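Stondik Sorting Kit Review: Progress Report
16 May 2021
To: Els Hermans, Grurside Fund
From: Yuxi Kang, Groltside Learning Workshop

Dear Els,

Thank you again for your patience with us over the spring. I promised you a proper update once the Stondik kit had been in our hands long enough for us to say something useful, and I'm glad to say that it has (and that we like it a good deal more than I expected to when the boxes arrived in March).

As you'll remember, the grant pays for us to try the kit as a school would, with the arm, the software and the lesson cards just as they come, and then to write a review that teachers can read before they spend their own money. Setup took two of us most of an afternoon. The printed guide is friendly and well drawn, but it skips the step where you save the calibration, and we lost a good hour to that before Stondik's support desk set us straight. They were very kind about it and have promised a corrected page.
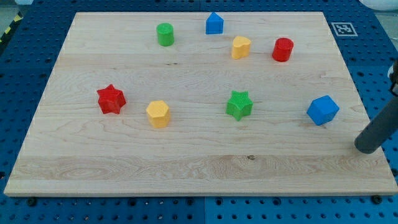
Since then we have logged 141 pick attempts across the first 5 lesson cards. Of those, 78 went through without any help from us, and I should say that most of the failures came in the early days, when we were still learning how firmly to set the grip. Stars have been the hardest shape for us so far. The arm will often find one perfectly well and then close on two of the points, and the piece turns as it lifts. Cylinders give us hardly any trouble at all.

The software is the part I'd most like teachers to hear about. You can slow every movement down to a crawl, which makes it so much easier to talk through what the arm is doing and why it has chosen one block before another! I do wish the error messages were in plainer words, though, and I've started keeping a list of the worst ones to send along to Stondik.

On the money side we are within budget. The one extra cost was a set of replacement fingertip sleeves, which came out of the small parts line, and we still have 19 hours of bench time left to use.

Next we'll finish the remaining cards and then repeat the whole set using Gu, the add-on planning module, so that the review can say whether it is worth buying separately. I'd love for you to visit while that is going on, if your calendar allows. The draft review will come to you first, and please do mark it up as freely as you like.

With warm thanks,
Yuxi Kang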